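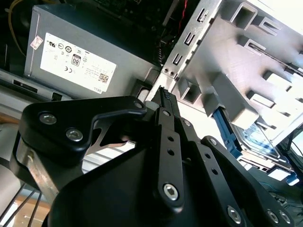 4. Working Rules for the Disassembly Cell

I should say up front that we didn't start with rules. We started with a robot, a desktop tower and a lot of optimism, and the Sanwood rules (named after our lab, nothing fancier) grew out of arguments over what should count as a fair trial. There are 7 of them now, and I'll only go through the ones that people write to us about.

The first one is about the starting state. The tower goes on its side with the panel off before the arm is enabled, and every part that comes out has an assigned spot in the printed fixture. We borrowed that idea from the Grotum handling guide, which was written for much bigger machines, and I think it carries over really well. If a drive has no assigned spot, we don't run the trial — simple as that.

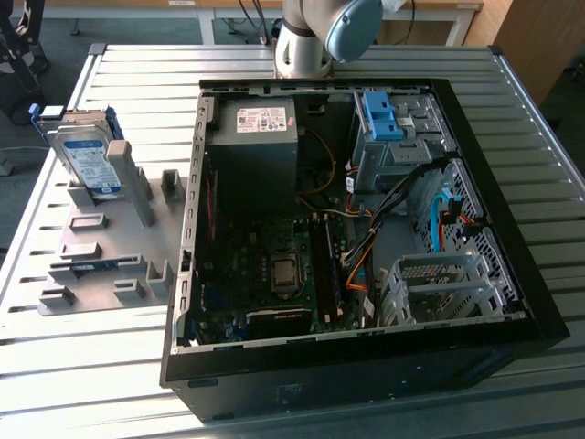
Figure 5. Workspace with the open tower and, to its left, the fixture plate holding a hard drive upright.

The second is the approach rule, and I'll admit it's my favorite! The fingers have to stop above the rim of the case and hold there until the operator confirms the path. Cables are the trouble. A loop of wire can sit a little differently from one trial to the next, and a path that was fine in the morning may snag in the afternoon. We logged 1,145 trials under the current version, and around 31 were called off at this hold point. I'm happy with that number, and I'd rather see it go up than watch a connector get torn off a board.

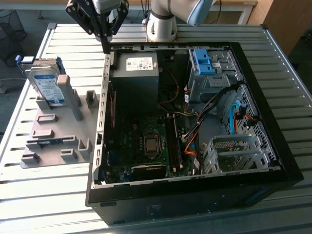
Figure 6. Gripper above the left rim of the case, fingers pointing down.

Then there's the grip rule, which Turko-style checklists tend to skip. We only allow contact with latches, rails and sheet metal. Bare boards and the processor are off limits, even when the planner scores them as easy grasps. The Zawadzka protocol does allow board contact at low force, and we tried it for a while in January, but our operators kept disagreeing about what "low" meant, so we took it out again. Section 5 covers the force limits we use on the latches.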